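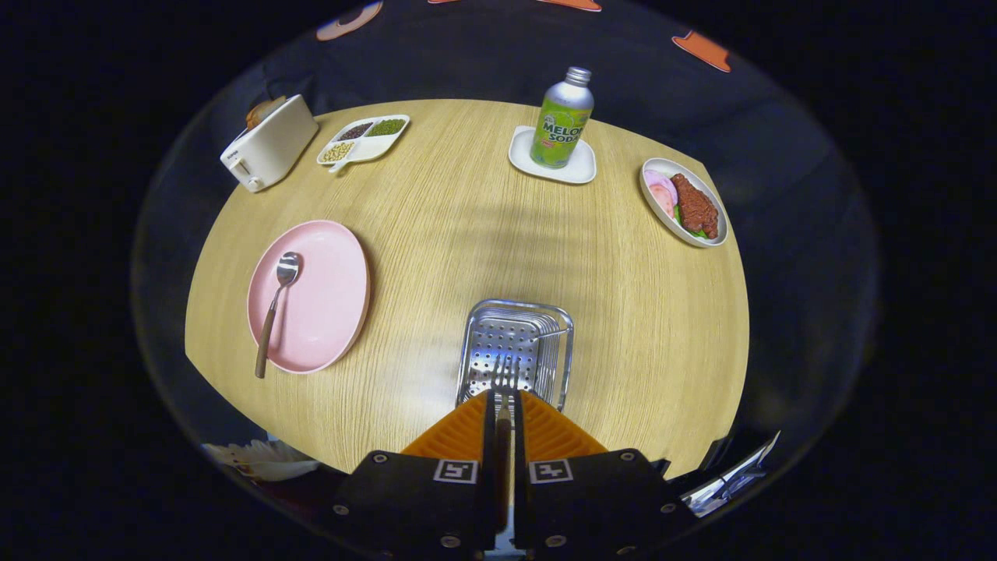 La mesa redonda, con su tostada, su refresco de melón y sus tres legumbres.

Desayuno, segunda temporada

La mesa redonda del comedor de Jilis sigue siendo el mueble más discutido del edificio. En junio se habló de cambiarla por una rectangular, que aprovecha mejor la pared, y la propuesta murió en cuanto alguien preguntó quién iba a presidirla. Así que seguimos en círculo, con los codos negociados y el pan pasando de mano en mano.

La novedad del mes es la bandeja blanca con compartimentos. Xóchitl Aguirre la compró en Jaramillo por 118 pesos, pensada para botanas, y le puso frijol rojizo, frijol mungo y soya amarilla, todo en seco. Como botana deja que desear. Como recordatorio de que el domingo toca remojar legumbres para la sopa, funciona mejor que los cinco avisos pegados en el refrigerador.

A su lado está el tostador blanco, chiquito y de carácter difícil. Su perilla ofrece varios grados de tostado, que en la práctica se resumen en dos: pan tibio y trámite con los vecinos. Les rogamos no dejarlo solo mientras contestan mensajes.

El refresco de melón merece párrafo aparte. Viene en botella verde de aluminio con tapa de rosca, y la pusimos sobre un platito cuadrado, como si fuera a recibir visitas. Hay quien lo defiende con el desayuno y hay quien se levanta de la mesa. El plato ovalado, con jamón, lechuga y una pieza de carne bien dorada, procura no tomar partido.

Queda el plato rosa, con su cuchara de mango de madera atravesada. Varios lectores han preguntado si se puede meter al lavavajillas. El plato sí – la cuchara no, por favor, que ya enterramos a dos hermanas suyas en primavera.

Para el próximo desayuno compartido, la cooperación es de 100 pesos por persona, o de 200 si piensan repetir jamón. Empezamos a las nueve. Quien traiga algo para la mesa, que lo apunte en la hoja de la entrada, y quien traiga otra legumbre, que traiga también la receta.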